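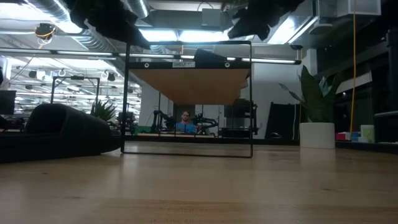 Friday, November. Shelf put-back, slide shoes

Bench in Rutherford, two arms, operator driving. Same job as the start of the week: shoe starts on the table to the left of the wire shelf and has to end up on the board. Start position today is toe towards the left post, opening facing away from the shelf. This is the awkward one. With the opening towards the shelf the left gripper can get a finger in and lift. Toe first, it has to take the upper from above, and the upper slopes, so it wants to slide out of the grip.

Changed from yesterday
Grip force down one step on the left.
Approach height raised so the right arm doesn't meet the top corner of the wire frame on its way over.
Nothing changed on the shelf itself. Handwritten label stays on the front strip, between the two white rings.

Morning
Slow start. Lost the first half hour to the left wrist not homing. Power cycled, fine after that. Cause not found, put it in the fault log.

First batch all toe-in. Two kinds of failure worth writing down:
a) shoe picked up tilted, heel hangs, heel catches the front strip on the way in. Shelf moves on the table. We then have to put it back before the next go, and it never goes back quite the same.
b) clean pick, clean carry, but released too early and the shoe sits half over the front edge. Stays up, mostly. I have been marking these as fails. The person at Drulindale would not leave a shoe like that and would have to walk back to fix it, so for me it is a fail.

After the break tried handing over between the arms: left lifts, right takes the heel end, both carry. Slower but the heel stays level. 9 in a row with no contact on the strip. Operator says it is also more tiring, having to mind both hands all the time. Noted, see below.

Afternoon
Mixed orientations. Toe-in still the worst. Toe-out is good enough now that I would stop collecting it and put the time into toe-in and on-its-side.

Henero want 2,000 good episodes before they will fit anything at Drulindale. We passed 1,000 this week. I would sooner have fewer with the hard starts in than hit their number on the easy ones. Will raise it on the next call.

Notes from the Drulindale visit (should have written these up earlier)
Went to watch the put-back shift for a day. Writing down what I saw while I still remember it, as it affects what we do on the bench.

The put-back team take tried-on and returned pairs and get them back to the right place on the right shelf. What I had in my head before going was lift, carry, place. That is the smaller part of it. Most of the time goes on checking: is it a pair, same size both feet, has it been worn outside, is there a sticker left on the sole. They do this while walking, with the shoe turned over in one hand. I didn't notice they were doing it until someone stopped and put a pair in the reject crate.

If the arms do the placing as planned in Volier, nobody is turning the shoe over any more. Either the checking becomes its own station before the arms, or it doesn't get done. The plan as written has no station. I told the shift lead this and was told they had already said so, twice.

Things people there said to me, more or less in their words:
The low shelves are what hurts. If the machine did only the bottom two rows they would be happy with it.
Worried about being left standing still. At the moment they walk all shift and moan about it, but nobody wanted to swap it for sitting and clearing jams.
Who gets the blame when a shoe is on the wrong shelf and it wasn't a person who put it there? At present mistakes go against a name. No answer given so far.
Would like to know the hours. The arms can run through the night and the rota can't. If the backlog is cleared by morning the early shift has less to do, and the early shift is the one people with children want.

I don't have answers to most of that and said so. The early shift question needs to go to Henero in writing. It is not ours to settle but we are the only ones from the project who have been in the building, so it will keep coming to us.

What it changes for us
1. Ask for the bottom rows first. Our bench shelf is at table height so none of the data covers a low reach. Need the frame on a lower stand, and to check the arms can get down there without the elbows hitting the table edge.
2. A "not sure, leave it" action. At the moment the operator always finishes the placement, even on a bad pick. On the floor I would want the thing to put the shoe down and ask. We should record some of those on purpose.
3. Sole-up look before placing. Even a short pause with the sole towards a camera would give the checker something to go on. Costs time per shoe. Try it for one session and see how much.

Operators
While on the subject of other people's jobs: our own has changed as well. Driving was meant to be shared round, and in practice the same two people do it as they are quickest. One has a sore forearm at the end of the day. From next week no sessions longer than an hour, swap after each, and the slower drivers get their turns whether it hurts the numbers or not. Slower drivers also pick differently, which we want in the data anyway.

Two-arm handover only in the first session of the day until we know if it is the handover causing the forearm trouble.

End of day
11 episodes thrown out, all from the batch where the shelf had been knocked and not squared up. Tape marks for the feet to go on the table before anything else is run.

To do
Tape marks.
Left wrist homing fault, look at the connector.
Low stand, measure up.
Write to Henero: checking station, early shift, who is logged against a misplaced shoe.
Get more slides in other sizes. Everything so far is on one size and the grip points will move.
Relabel the half-over-the-edge ones from Tuesday's folder, I had them down as passes then.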